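"We wanted that people touch the thing," says Marjatta Eskola, when I ask why the open day at Flastevik had no glass wall and no stage. In January 2019 the company let visitors into its workshop for the first time, and 38 persons came.

Each visitor could take the hand-held gripper and try to work with dishes at a table. Eskola, who leads the training group, stood next to them and spoke very little. "If I explain too much, they move like me," she says. "I prefer that they move like themselves."

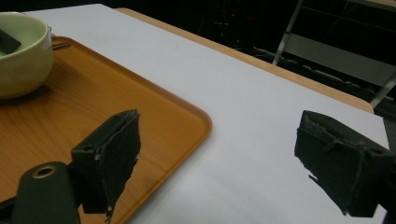 The recordings go to her colleague Ksawery Szulc, who prepares them for the robot arm. Before the open day he had 2,163 of them. "Our own people are too good at it now," he told me. "A guest hesitates, and goes back, and tries from the other side. For me this is useful material."

I asked if the visitors were afraid for their jobs. Eskola thought for a while – she does not like quick answers. "Two asked me this. I said that today the arm needs nine minutes to clear one table. They laughed, but I told them also that it will be faster next year."

Szulc would like to repeat the day in spring, with smaller groups.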